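4.2 Storage provision and resident complaints

Complaint logs came from two blocks, Brustar and Valtonen, 27 months each. Brustar has a cage per flat, Valtonen shared rooms only. Most entries short, some unreadable.
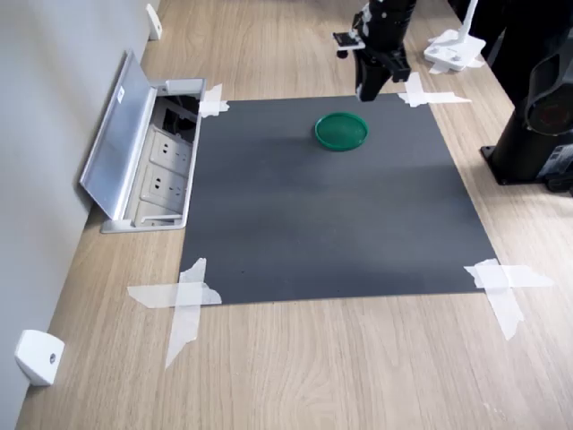

Bikes in corridors came up most in both – no surprise to the managing agents. Prams next. Arriaga coded the entries, 16 were dropped as duplicates.

Figure 3. Mat and green lid on the tabletop.
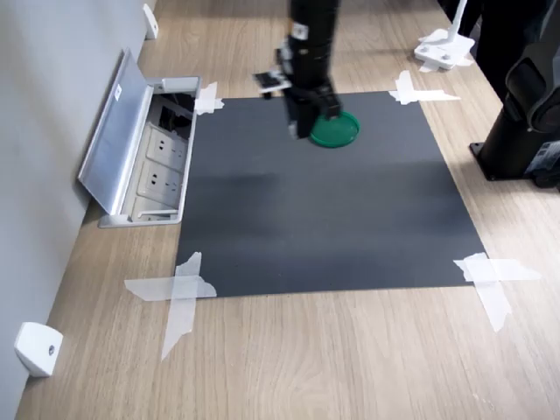
Service charges were not controled for. Valtonen residents pay less per flat, and teh leases differ on who clears shared rooms. We return to this in 4.3.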